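The counter came from Arnent, forty miles inland, on a flatbed with three blankets under it, and my aunt paid 400 dollars for it the September she gave up the bakery and decided she would cook only for people she liked. She had wanted plain white. What she got was gray, with rusty veins running all through it like the creeks on a county map, and by the second week she was telling everyone she had picked it out herself.

I was fourteen the summer she taught me to wipe it down. You went with the veins, she said, long and slow on the slant, and you didn't stop to talk, though she herself stopped to talk every foot or so (the price of butter, the bus to Funton, whether the orange flowers had been a mistake).
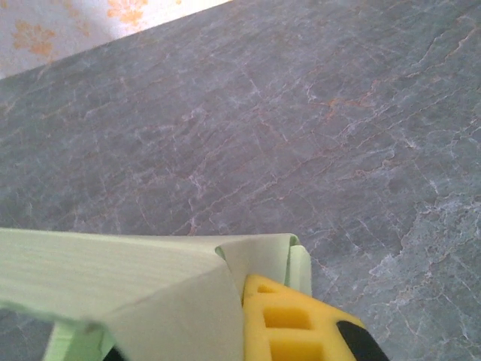

So when the house came to me I did the only thing I knew how to do in it, and started wiping. I did the kitchen before I had even carried my suitcase upstairs. I opened the window over the yard and let the radio play, and went along the slant the way she'd shown me, and when I got to the pale patch, the one that looks like frost on a windshield, I slowed down, as she always had. She used to set her coffee there. She claimed it stayed hot longer on that side, and I never once had the heart to try it on the other.

By evening I had gotten as far as the drawers, and there were a great many drawers. String, candle ends, a Plarnier catalog with half the pages folded down, recipes written on the backs of gas bills. I kept setting things on the counter to decide about them and then deciding nothing, and the light went long and yellow and I hadn't eaten since the train.

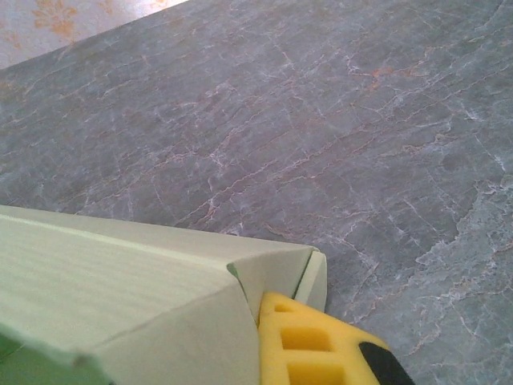 You're not going to sell it, are you, came from the back door, where my cousin stood with a casserole in both hands and her shoes already off. Because if you sell it they'll rip that stone out in a week, and I learned to roll pie crust on that stone.

I told her I hadn't thought that far. She said good, don't, and looked for somewhere to put the dish down.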